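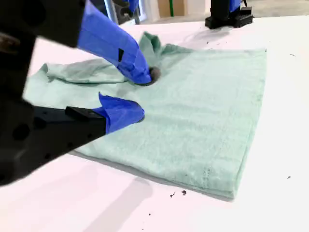
Every few months somebody publishes another piece about robots learning to fold laundry, and every one of them is about the learning. I would like to read one about the tape.

I looked after folding cells for a living until last year, two-arm tables mostly, and I have come to distrust any claim about these machines that leaves out the person who sets them up in the morning. Take the fingertips. Bare plastic slides on cotton. So you wrap the fingers in something with a bit of grip, and for as long as the wrap is fresh the arm picks up a hem like it was born to it. Then an edge lifts. A loose edge catches the cloth on the way out, and the fold you just made comes back up with the finger. The software people call that a policy failure. I call it tape.

At Rumex, where I did most of this work, we changed wraps whenever somebody felt like it. Then Zulmira Figueiredo took over the morning shift and started writing it down. She found we were getting 90 folds from a good wrap and 27 from a bad one, same roll, same arm, same towel. What separated the two was who had done the wrapping and whether they had cleaned the finger first. I have yet to see that in a product sheet.
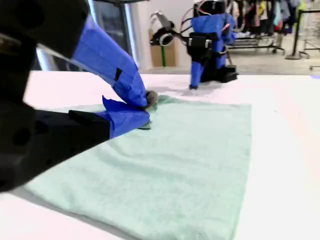 The sales pitch for a cell like this is always that the hardware is cheap and the cleverness makes up for it. I don't buy it. Cheap hardware is fine, and I am fond of small arms, but the saving goes straight into somebody's wages. Cables work loose at the wrist. Clamps creep on the table edge. Knock a camera bracket with your elbow while reaching for the tape and the arm is now confidently wrong by the width of a seam. We rechecked our cameras at 10 in the morning and again after lunch, and nearly every time one of them had wandered.

Sachdeva, the integrator who sold us our second table, had quoted upkeep at 11 minutes a day. I asked what was in the 11 minutes. Wiping down the table, he said. And what about the fingers? The fingers were "consumable," he told me, as if that meant they changed themselves.

I wrote some of this up while I was still on the job, and my view has not softened much.

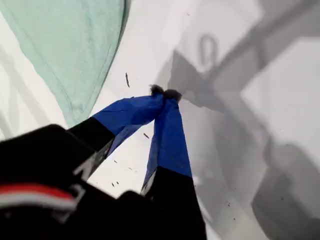

RARKPORT, August

Fluff again. Pale cloth sheds, dark cloth sheds worse, and all of it ends up on a white table where the cameras can see it. Having the arm pick up its own lint makes a nice trick for visitors. I would still take a damp rag. A rag does the whole table in one pass and it gets the grit out from under the bases too, where a gripper can't reach.

Checked the finger closing on both arms. Left is fine. Right closes a hair early at one side, so thin stuff slips. Took the wrap off, cleaned the finger, put a new wrap on with less overlap. Better. Whoever did the last one used enough tape to seal a crate.

The Nuvalico people want to know when we can run overnight. I told them when the tape can.

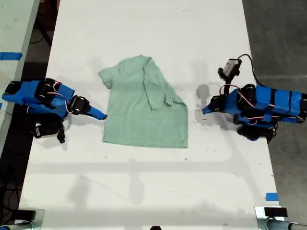

I'm told the newer models don't care about any of this, that with enough training an arm will cope with a worn finger and a dirty table. Maybe so. I've watched a towel go well all morning and a T-shirt go wrong on the same setup, on the sleeve, over and over, until we put fresh wraps on and it quit. Did the model learn something in those ten minutes? It did not. Zulmira had a pair of scissors.

So when a company shows you a folding cell, ask to see the log. Ask who wraps the fingers, how long it takes, and what happens when that person is out sick. If they tell you there isn't a log, you can stop asking about the model.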